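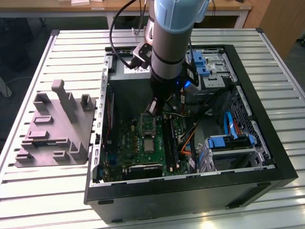
Le bras au-dessus du Dell ouvert, sur la table à rainures.

Régler la cellule Rocha, suite
Par Renata Garrido, samedi 7 avril 2018

Dans mon dernier billet, j'avais promis de raconter comment je règle la cellule que nous appelons Rocha, et je m'excuse pour le retard. Depuis décembre elle a déménagé une fois, et après un déménagement il faut presque tout reprendre depuis le début.

Le travail de Rocha est le démontage et le remontage d'ordinateurs de bureau : le processeur, la mémoire, plus tard peut-être les disques. Pour le moment je m'occupe surtout du processeur, car c'est la pièce qui me donne le plus de souci. Il faut le prendre par les bords, le lever bien droit et ne jamais toucher les contacts du socket. Avec la main, on le fait sans y penser. Avec une pince, il faut décider de chaque chose.

Je commence toujours par l'origine de la table. Je descends le bras à la main sur un point connu, je note les valeurs, je remonte, je recommence. Si deux mesures ne sont pas d'accord, je ne continue pas. Filipa Veloso, qui a écrit la première version du programme chez Grutton, trouve que je perds mon temps avec cela. Peut-être. Mais c'est moi qui redresse les pattes tordues.

Ensuite vient la force de serrage. J'étais partie de 55 % et c'était beaucoup trop : la pièce se mettait de travers dès que les doigts se fermaient. Je suis descendue par pas de 5. 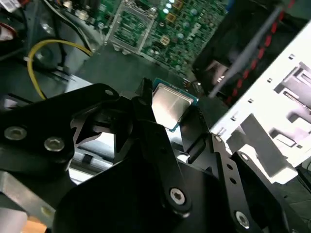
À 24 %, je suis assez contente. La pièce peut encore prendre un peu d'angle, alors j'ai ajouté une courte pause avant la montée, et j'ai demandé une vitesse plus basse dans les premiers millimètres. J'ai aussi resserré les vis des doigts, ce que j'aurais dû faire en premier. Je l'écris ici pour m'en souvenir.

Le plateau m'a pris une soirée entière. Chaque pièce y a sa place, et cette place doit être la même pour le programme et pour la table. Or le plateau avait glissé de 13 mm pendant le déménagement, et je cherchais la faute dans le code.
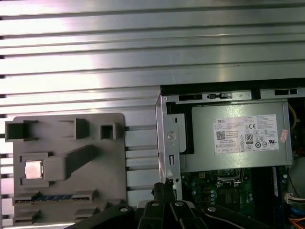 Le plateau à côté du châssis : le processeur dans son logement carré, la barrette couchée dans la longue fente.

Maintenant je contrôle le plateau avant chaque série. Je pose un processeur mort dans le logement, j'envoie le bras juste au-dessus, et je regarde si les doigts tombent des deux côtés pareil. Le logement est peu profond, donc une erreur se voit vite.

Il reste la question du câble. Sur l'ancienne installation, il tirait sur le poignet dans les positions éloignées, et la répétabilité devenait mauvaise sans aucun message d'erreur.
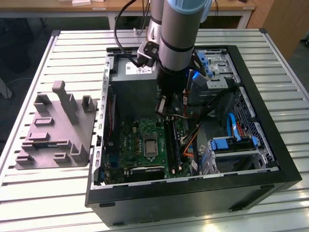
J'ai donc laissé plus de longueur, puis j'ai fait passer le bras lentement par toutes les positions extrêmes, un doigt sur l'arrêt d'urgence. Pour les attaches, j'utilise des colliers Fukex, que l'on peut rouvrir sans les couper.

La semaine prochaine j'essaierai la mémoire. Les verrous des barrettes demandent une poussée de côté, et je n'ai pas encore trouvé un mouvement qui me plaît. Si quelqu'un parmi vous a déjà fait cela avec une pince à deux doigts, écrivez-moi dans les commentaires, même en portugais.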